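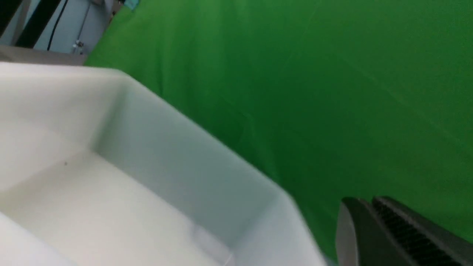 Home / Tips / Kitchen & Laundry

Getting smells and stains out of plastic

Quick one tonight, kids in bed, dishwasher on. Been meaning to write this up since the curry incident in December.

Plastic holds on to everything. Tomato, onion, fish, whatever was at the bottom of the picnic tub for a fortnight. Most of it comes out though, and with stuff you've already got.

Orange stains (spag bol, curry, laksa)

It's the oil carrying the colour, so get the oil off first. Squirt of dish soap, splash of warm water, a torn-up bit of paper towel. Lid on, shake hard for a minute. Tip out, rinse. That shifts most of it.

Whatever's left, put it out in the sun. Lid off, stained side up, on the line trolley or the back step. A whole day in summer, two or three in winter. Tomato fades right out. Turmeric takes longer but it goes.

Smells

Bicarb paste, just bicarb and a bit of water, smeared round the inside. Leave overnight. Rinse in the morning. Don't forget the groove in the lid, half the smell lives in there.

If there's a rubber seal, pull it out with the handle of a teaspoon and wash it on its own. Mine came out grey. Was meant to be white.

Scrunched newspaper works too, for big tubs. Stuff it full, lid on, leave it a couple of days. My neighbour Bakari Rweyemamu swears by dry coffee grounds in a saucer instead. Tried it. Fine, but then your tub smells of coffee.

Big tubs and storage bins

Too big for the sink, so do them in the shower or out on the grass.

Shake out the crumbs and grit first, dry. Wet grit scratches.
Warm water, not boiling. Thin plastic warps and then the lid never fits agian.
Soft cloth or an old sock. No steel wool, no green scourer. Every scratch is somewhere for muck to sit.
Old toothbrush for the corners and under the rim.
Rinse twice. Stand it on its end to drain, not flat.

Dry it properly before the lid goes on. Properly properly. I stacked three away damp once and had to do the lot over.

Vinegar or bleach?

Vinegar for hard water marks and that cloudy film. One part to four parts water, wipe, rinse.

Bleach only for mould. Weak, in cold water, windows open, gloves on, ten minutes and rinse like mad. NEVER the two together. Not one after the other without rinsing either. Makes a nasty gas.

Sticky labels

Hair dryer on low, then peel slow from a corner. Gum left behind, rub with cooking oil, leave it five minutes, wipe, wash with dish soap. Eucalyptus oil is faster but test a spot underneath, it can dull some plastics. Peanut butter works if you're desperate, the smooth kind obviously.

Pen on plastic

Texta comes off with metho on a cotton ball. Or go over the old writing with a whiteboard marker and wipe the both off together while it's still wet. Great for tubs that change jobs every year.

Better than writing straight on them: masking tape, write on that. Put it on the end, not the lid. Lids get swapped.

When to give up

Cracked, flaky, or gone chalky when you rub it. Don't keep food in it any more. Use it in the shed for pegs or seed packets. Anything that's still sour after the bicarb AND the sun is a shed one too.

Keeping them nice

Let hot food cool a bit before it goes in.
Don't microwave anything tomatoey in plastic. Bowl and a plate on top.
Quick wipe of oil inside before the bolognaise goes in, helps with the stain.
Store with lids off, nested, lids standing up beside them in a dish rack.

Comments (2)

Florêncio Loureiro: Denture tablets! One in a full tub of warm water, leave for the arvo. Does drink bottles as well.

Severyn Derkach: does the sun thing work through a window? we're in a flat, no yard

Reply: Yep, just slower. Give it most of a week and turn it now and then.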